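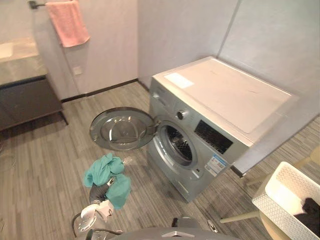 Can one person teach the arm a laundry task without writing code?
One person is enough. The operator holds the leader handle, does the job through the robot a number of times, and marks each try as keep or discard on the foot pedal.

Zenent Teach Kit
Leader handle, pedal and recording software for single-arm and two-arm mobile robots

Item 548
Made by Burker
Ships assembled and calibrated

Overview

The Zenent Teach Kit is a set of hardware and software for showing a robot a task. It covers both of the usual ways of doing that. In remote mode, the operator stands or sits away from the robot and moves a small leader arm, and the robot's arm follows. In hand mode, the operator takes hold of the robot's own arm and moves it through the task while the joints go slack enough to push.

Both modes write the same kind of recording, so a session can mix them. Most customers who work on household jobs use remote mode for nearly everything and keep hand mode for teaching fixed positions, such as where the arm should wait before it reaches into a machine.

The kit doesn't include a robot. See Compatibility below.

Remote mode

The leader handle is a six-joint arm at reduced scale with a trigger for the gripper. It clamps to a table edge or to the optional floor stand. Trigger travel maps to gripper opening, and the mapping can be changed in software. For cloth we ship a profile called Soft, which closes more slowly over the last part of the travel. Thin fabric is easy to pinch by one corner and lose on the way to the drum, and a slower close gives the operator time to gather a better handful.

The operator watches the head camera view on a monitor or in a headset. We recommend that operators work from the camera view alone, even if the robot is in the same room. A person looking over the top of the monitor will use things the robot can't see, and the recordings come out harder to learn from. A folding screen is enough if you're short of space.

Force feedback is available on the wrist joints only. It is set low at the factory. Turn it up for tasks where the arm will touch something stiff, for example a door rim or the edge of a basket, and leave it low for handling loose clothes.

Hand mode

Hold the button on the wrist ring and the arm goes into gravity compensation. Let go and it holds position. The ring fits wrists in two diameters, small and large; state which when ordering. If the arm drifts when the button is held, the payload setting is wrong. Enter the gripper weight again under Robot, Tool, Payload.

Hand mode puts the operator's hands and sleeves in the camera view. The software flags those stretches in the recording so they can be masked or left out later.

Pedal

The pedal has three switches. Left starts a recording, center marks it as kept, right discards it. Holding center and right together is a stop request, but it does not replace the emergency stop on the robot, which must stay within reach of a second person or on the operator's table at all times.

The cable is 14 feet long. A wireless pedal was offered with the first version of the kit and has been withdrawn.

Recording software

Drellik is the recording program supplied with the kit. It runs on Linux and stores joint positions, gripper position, leader position, pedal marks and camera images on one clock. Recordings are plain folders, one per try. There's no account to set up, and nothing is uploaded.

Each task gets a task card. The card holds the task name, the start condition, the end condition and any notes for the operator. Write it before the first recording and don't change it halfway through a set. A card for loading a front-loading washer might read as follows.

Task: load washer, one garment
Start: machine door fully open, basket within arm's reach, gripper empty
End: garment fully inside the drum, gripper clear of the opening
Discard if: garment falls to the floor, arm touches the door glass, operator regrasps more than twice
Vary between tries: garment, how it lies in the basket, robot position

The last line matters more than new operators expect. If the robot is parked in the same spot every time and the same shirt is used every time, the recordings will look clean and teach very little. Move the base a few inches between tries. Change the garment. Leave one sleeve hanging over the side of the basket now and then.

Closing the door, adding detergent and turning the program knob should each have a card of their own. Long tasks recorded in one piece are tiring to operate, and a slip near the end costs the whole try.

Notes on washers and small rooms

These come from our application engineer, İlker Oral, who sets up most of the household sites.

Front-loaders are a good first task. The drum opening faces the robot, so the arm can go in close to level and the head camera can see part of the inside. Top-loaders need a higher shoulder and we don't support them on the shorter robots listed below.

Open the door all the way before you start. A door left partly open swings when a sleeve brushes it, and then the operator is chasing the door. Work out which side the hinge is on and bring the garment in from the other side where the room allows it. In narrow bathrooms and laundry corners it often doesn't, and the arm has to come in from the front and below, past the rim.

Put the basket on something. Reaching to floor level uses up most of the arm's range and tips the camera down so far that the machine goes out of view. A stool or low table next to the washer works well. Check that it doesn't slide when the gripper pulls on a tangled garment - four rubber pads fix this if it does.

Shiny drums and clear doors cause trouble for depth cameras. Record color as well, and don't rely on depth alone for the opening.

Loose cable at the front of the base should be tied back before hand mode is used. The operator stands there.

What's in the box

Leader handle with trigger, left or right
Table clamp
Wrist ring with button
Pedal with cable
Control box and power supply
Network cable
Drellik license for one robot, no end date
Printed setup sheet and joint zero gauge

Two-arm kits contain a second leader handle, a second wrist ring and a wider clamp bar. The pedal and control box are shared.

Specifications

Leader joints: six, plus trigger
Joint and trigger logging: 2000 samples per second at the control box
Camera inputs: up to four
Maximum camera rate: 60 frames per second per input
Connection to robot: wired Ethernet
Leader weight: 16 ounces without clamp
Working temperature: 50 to 95 degrees Fahrenheit
Housing: anodized aluminum and nylon

The control box thins the joint data before it is stored, to match the camera rate. Full-rate data can be kept by checking Keep Raw in the task card. Expect much larger folders.

Compatibility

Burker M-series mobile arms, all heights
Zariņš two-arm platforms with the current controller
Other arms that accept joint position commands over Ethernet, by request

For arms not on the list, send us the joint limits and the command rate. We'll say whether a driver exists. Writing a new one is charged separately.

Grippers with two or three fingers can be driven from the trigger directly. Multi-finger hands can't be used with this kit.

Setup

Clamp the leader and connect it to the control box. Connect the control box to the robot with the supplied cable, not through an office network. Power the robot first and the control box second. Place the leader in the zero gauge and press Zero in Drellik. Move each joint slowly and check that the robot follows in the same direction before picking anything up.

Repeat the zero step whenever the clamp has been moved. If the robot jumps when following is turned on, the leader and the arm were too far apart in pose. Drellik will refuse to start above the limit set on the Safety page, and we advise leaving that limit alone.

Options and spares

Floor stand for leader handle
Replacement trigger spring, Soft or Standard
Pedal cable extension
Extra wrist ring, small or large
Second Drellik license

Warranty and service

Parts and labor are covered for two years. Trigger springs wear and are not covered after the first 90 days. Kits sent in for recalibration are normally returned within 14 working days. The service desk will be closed for the first full week of July, and kits that arrive during that week are logged the Monday after.

To order or to ask for a quote, give the item number, the robot model, left or right leader, and the wrist ring size.

Page updated 9/5/26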